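Le sachet « compostable » de Gosselin : des promesses, peu de preuves

Communiqué de l'association Plitport, Zarville, juin 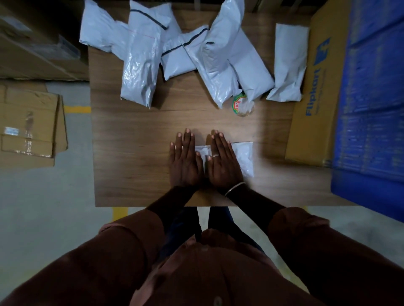
Une mention qui n'engage à presque rien

Depuis le printemps, l'enseigne Gosselin annonce que ses envois de petits articles partent dans des sachets « pensés pour la terre ». Plitport, association de consommateurs établie à Zarville, a demandé à voir ce que recouvre la formule. La réponse tient en deux pages, dont une de remerciements. Aucun résultat d'essai n'y figure, aucune durée de dégradation non plus, et le mot « compostable » y apparaît sans que l'on sache s'il vise un composteur de jardin ou une installation industrielle.

La différence compte pour les habitants. Zarville ne dispose d'aucune installation industrielle qui accepte ce type d'emballage. Le centre de tri de Dretgate, qui reçoit les déchets de la commune, écarte les sachets souples de la collecte des biodéchets et les envoie avec les ordures résiduelles. Le client qui trie avec application obtient donc le même résultat que celui qui ne trie pas.

« On nous parle d'intention, de démarche, de trajectoire. Nous avions demandé un rapport d'essai », déclare Solveig Eide, présidente de Plitport. « S'il existe, qu'on le publie. S'il n'existe pas, qu'on retire la mention. »

Ce que disent les adhérents

Plitport a recueilli 519 réponses à un questionnaire diffusé auprès de ses adhérents et dans les marchés de la ville. L'association ne prétend pas qu'il s'agisse d'un sondage représentatif. Seules 23 personnes ont su dire dans quel bac déposer le sachet, et encore, quatre d'entre elles précisaient qu'elles avaient posé la question en mairie. Beaucoup le mettent au compost du jardin — et l'y retrouvent à la saison suivante.

Rosário Aguiar, chargée des dossiers emballage, reste réservée sur la nouvelle charte que Gosselin promet pour la rentrée : « Une charte rédigée par l'entreprise, contrôlée par l'entreprise, et dont l'entreprise fixe le calendrier. Nous la lirons avec attention, mais nous n'en attendons pas grand-chose. »

Les demandes de l'association

Plitport demande à Gosselin la publication complète des essais invoqués, l'indication du bac de tri sur chaque sachet et la suspension de la mention « compostable » jusqu'à vérification par un laboratoire indépendant. Un courrier en ce sens a été adressé à la direction de l'enseigne. Il est resté sans réponse à ce jour.

Le texte du courrier et les résultats du questionnaire peuvent être consultés au local de l'association, à Zarville, tous les matins à partir de 9 heures.

Contact presse : Rosário Aguiar, association Plitport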